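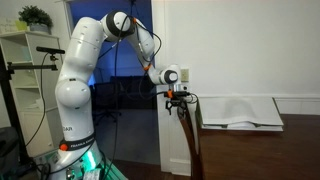
Do you work on tables and chairs that weren't bought from you?

Most of what we repair was bought somewhere else. If it is made of wood and people eat at it, we will look at it.

About Plomura

Plomura repairs, refinishes and sells wooden dining furniture. Josefien Mertens started the business in a rented shed with a bench, a set of clamps and a run of wobbly kitchen chairs from her neighbours. We have been going for 18 years and the clamps are still in use.

We are a small workshop. Two people work at the benches full time, Josefien does the quoting and most of the colour matching, and a fourth person looks after deliveries and the phone. The upholstery goes out to Van Beek, two streets over, who have done our drop-in seats from the beginning. They invoice through us, so you only get one bill.

What we do

Chairs are the bulk of it. The usual job is a loose back leg or a rail that has come out of its joint. We take the chair apart, clean the old glue off, re-glue it and leave it clamped overnight. A chair that has been fixed before with screws takes longer, and we will tell you that before we start.

Tabletops come next. We deal with heat marks, water rings, pen, nail polish remover and the dull patch that forms where the same person has sat for years. A light clean and re-wax can often be done in your home. A full strip and refinish has to come into the workshop and takes a fortnight or so once we have started on it.

We also work on fitted timber – panelling, doors, sideboards built into a wall – as long as it is part of a dining room or kitchen. Those jobs are done on site and are booked in blocks through the cooler months.

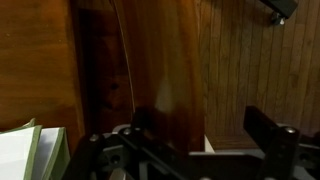

We quote panelling by the wall and doors by the piece. Old finishes vary a lot from one house to the next, and two bits of timber in the same room will rarely take a stain the same way. Josefien puts a test patch somewhere out of sight first, lets you look at it in daylight and again with the lights on at night, and nothing else gets done until you have agreed on it in writing.

We don't work on outdoor settings, pianos or anything with a veneer that has already been sanded through. We are happy to suggest someone who does.

What we sell

Pieces come to us through deceased estates, downsizing and the occasional customer who decides not to take a table home. We fix what needs fixing and sell them as sets where we can. Prices start low for a single chair. The most we have ever charged for a full setting is $4000, and that one came with a matching sideboard.

Our preference is for plain, heavy, everyday furniture. A dark brown dining table with four slat-backed chairs around it is the sort of thing we like best. The slats are easy to wipe down, the dark finish is forgiving with small scratches, and most families already know how to live with one. If you are after something paler, ask, as we get a few in ash and oak over the year.

For finishes we keep to 2 products: Guvard hard wax for tabletops and Galtholm oil for chairs and doors. Both are sold by the tin at the front counter, and we will show you how to put them on. 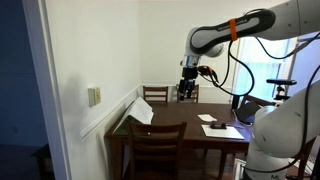 Bringing a piece in

Photos first, please. Send one of the whole piece, one of the damage and one of the underside. The underside tells us the most, so don't skip it. You will get a price range by email and a firm price once the furniture is in front of us.

Drop-offs are by appointment on weekdays. On Saturday the showroom is open in the morning only, and there is no one on the benches. We can pick up within 46 kilometres of the workshop. Take out any extension leaves and tape the loose screws in a bag to the underside of the top.

Our guarantee

Every joint we glue is covered for as long as you own the chair. Finishes are covered against peeling and lifting, but not against hot pans or cats. Bring your docket if you still have it. If you don't, look under the seat or the tabletop – our job number is pencilled there, and we can find the rest from that.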